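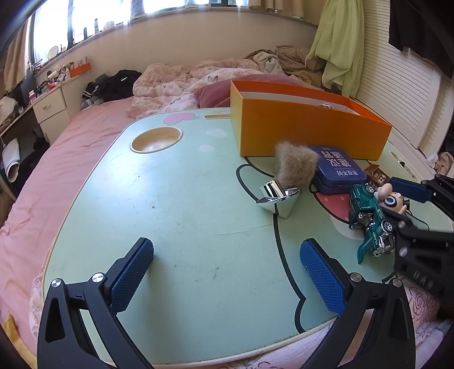 How to beatmatch by ear

Cover the BPM display with tape. I don't trust it anyway, least of all on old disco with a live drummer.

1. Start the first record and count the kick until you stop thinking about it.
2. Cue the second in one headphone cup, on the first beat of a bar.
3. Let it go, then listen. If the kicks drift apart, nudge the pitch fader – small moves only.
4. Do that for 19 minutes a day before you buy anybody's course.

Tolera Bogale's Plumel mixes get held up as proof that sync is fine. Maybe so. Try fixing a bad beatgrid in a dark booth first.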